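4.3 Pantry Chores at the Jasov Site

The question behind this section is a narrow one. Section 4.2 reported how the arm performed on single motions under fixed conditions. Here we ask whether the same system can finish a chore that a person would hand to it in a shared kitchen or a small shop, with the goods left where the last user left them. We used the Overgaard chore list, which contains 18 tasks in its pantry group, among them opening a glass-door refrigerator, moving a cup from a shelf to a tray, picking up a small packet, and wiping a tray. Tasks that need running water were left to the trials in Section 4.5.

All trials were run in June, in one room at the Jasov site. The control policy was Druvari, in the version described in Section 3, with no further training on the room itself. An operator read the task aloud from a card, started the clock, and stepped back. A trial ended when the operator judged the task complete, when the arm stopped without moving for one minute, or when the operator pressed the stop button. The judgment of "complete" was made against the written end state in the Overgaard list, and a second rater scored each trial from the recordings.

We logged 294 trials. In 244 of them the arm made contact with the object named on the card, which we take as evidence that finding the object is no longer the main barrier in a room of this size. Fewer than half of the trials reached the full end state. The losses were spread unevenly. Placing a light, dry object in an open tray was close to reliable. Tasks that involved a door, a thin packet, or a soft material between the gripper and the work surface were far less so. Figure 6 shows the tray station and the refrigerator station.

Figure 6(a). Tray station, wrist view. Both gripper fingers are wrapped in paper towel.

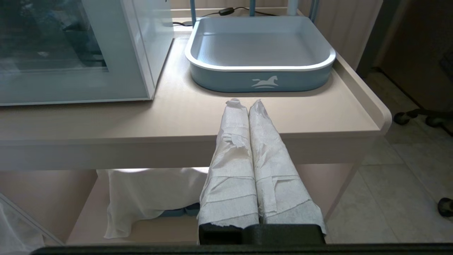 Sveva Barbieri, commenting on an earlier draft of this section, objected that a score based on end states is too kind to the machine. A person who takes four minutes to put a cup on a tray, she wrote, would not be asked to do it again, and a chore that must be watched from start to finish has saved no labor at all. She asked that time and supervision be reported next to the completion score, and that the word "autonomous" be dropped from the title.

We have followed the first request in full. Completed trials had a median length of around 230 seconds, against well under a minute for a member of staff given the same card. Much of that time went to pauses before contact, when the policy was choosing between several possible approaches. On the second request, we have kept the title but now state in the abstract that an operator was present in the room for every trial. The operator pressed the stop button most often in the door tasks, and we treat each press as a failed trial even when the arm might have recovered.

Soft contact deserves a separate remark. Wiping is easy to describe and hard to score. A tray can be touched along its whole length and still be left with a film at the corners, where the wall meets the floor of the tray. The Overgaard end state calls for "no visible residue," and our two raters disagreed on this item more than on any other. We report the stricter of the two scores. Pressure was also uneven: the policy tended to press hard at the start of a stroke and lift too early at the end. The fault appeared with every tray size, so we place it in the policy and leave the choice of tray out of the analysis.

Door tasks were run at the second station, where the refrigerator stands on the same tables as the trays and cups.

Figure 6(b). Refrigerator station with the arm near the door.

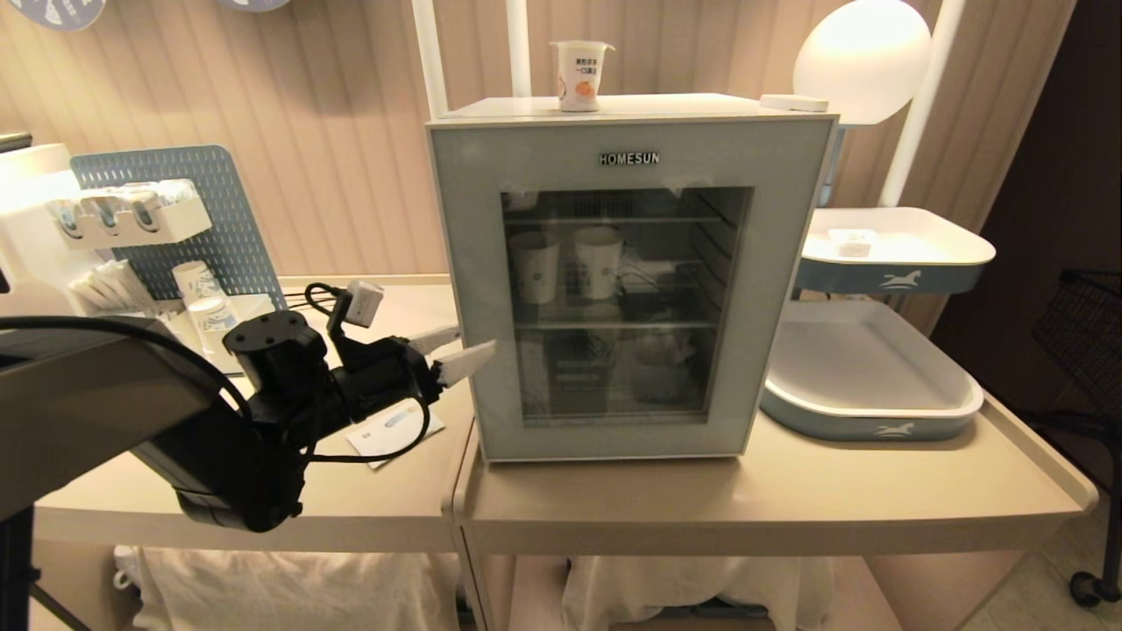

Doors remain the clearest dividing line between what the Druvari policy can do and what a household would expect of it. Opening one calls for a good first hold, a pull that follows the swing of the hinge, and enough free space for the arm to move back without striking what stands nearby. The policy had learned all of these separately, and it often failed to join them. Goods seen through glass added a further problem. The two paper cups on the upper shelf can be made out through the tinted door, while the boxed items lower down are partly lost in reflections, and tasks naming an object in the lower section led to more wrong first moves. The yogurt cup on top of the refrigerator had a different effect. When the card asked for yogurt "from the refrigerator," the arm went to the cup on top in several trials, and the raters disagreed on whether this should count as an error. We scored it as one.

For comparison, the Clarora system was run on the same cards on a Thursday afternoon, with the same operator. Its completion score on door tasks was slightly higher and its times were longer. It relies on a stored map of the room, and when a tray was moved by the width of a hand between trials, it had to be stopped and given a new map. Druvari needed no such step. We do not rank the two systems, as the Clarora session was short and its settings were those supplied by default.

Small, flat objects were the last group. A thin packet on a smooth table gives parallel fingers very little to close on. Members of staff slide such a packet to the edge and lift it from there. The policy attempted a straight pinch from above in nearly every trial, usually more than once, and seldom changed its approach after a miss.

Figure 6(c). Refrigerator station, wider view. 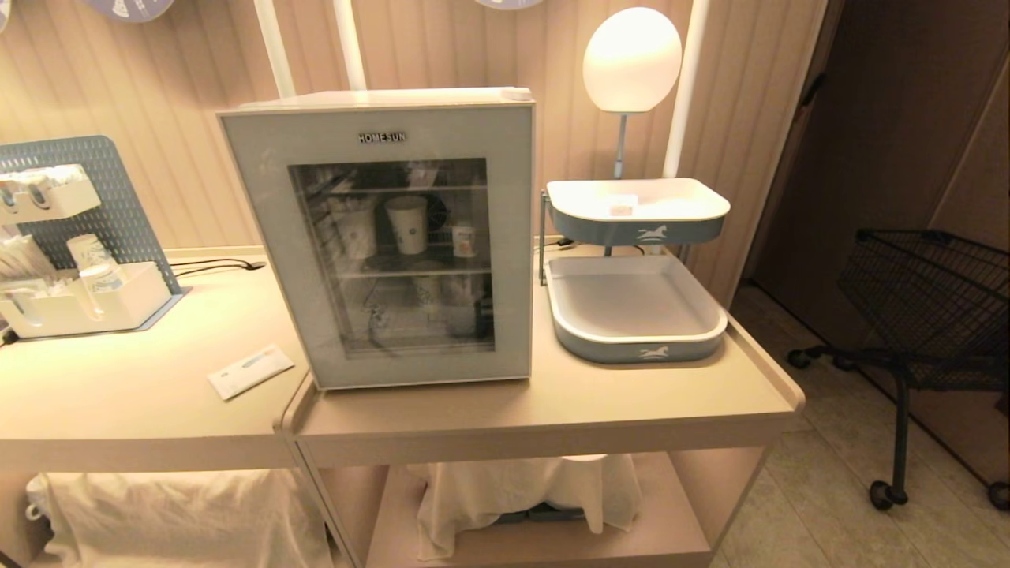 Repeating a failed motion was in fact the most common reason for a trial to end at the stop button. A person who misses a packet twice will try something else on the third attempt. The policy has no record of its earlier tries within a trial beyond a few seconds, and it treats each new view of the table as a fresh start. Adding a longer memory is the change we would expect to help most, and it is taken up in Section 5.

Our reading of the results is therefore limited. With a person in the room, the system can do part of the pantry work on the Overgaard list, slowly, and with a failure rate that a shop or a family would find too high. The scores for each task, with both raters shown, are given in Appendix B.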